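Galeria: treino de sutura em almofadas de tecido
Centro de Formação Cirúrgica de Lendumport
21 Jul 2023

A presente galeria documenta o módulo de sutura do programa Colum, destinado a médicos internos de cirurgia geral. O módulo decorre no laboratório Sanine e compreende 3 sessões práticas, precedidas de uma aula teórica sobre a escolha do fio e o espaçamento dos pontos. Desde a abertura do programa foram registadas 1481 horas de treino.

Os exercícios são realizados em almofadas de tecido claro, nas quais se abrem incisões horizontais. Pede-se aos internos que encerrem cada incisão com pontos separados, mantendo os bordos alinhados e sem tensão excessiva. A avaliação considera a regularidade da distância entre pontos, a segurança dos nós e o comprimento das pontas do fio.

As almofadas são conservadas após a sessão para revisão com o formador. O regulamento do módulo e a grelha de avaliação podem ser consultados na secretaria do edifício Atinga.

Almofada com 2 incisões. A superior encontra-se encerrada com cinco pontos separados de fio preto; na inferior, a sutura está em curso.

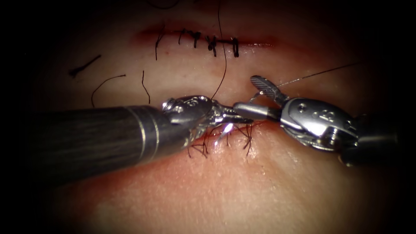

As inscrições para a próxima edição do módulo são feitas junto da secretaria, mediante declaração do serviço de origem.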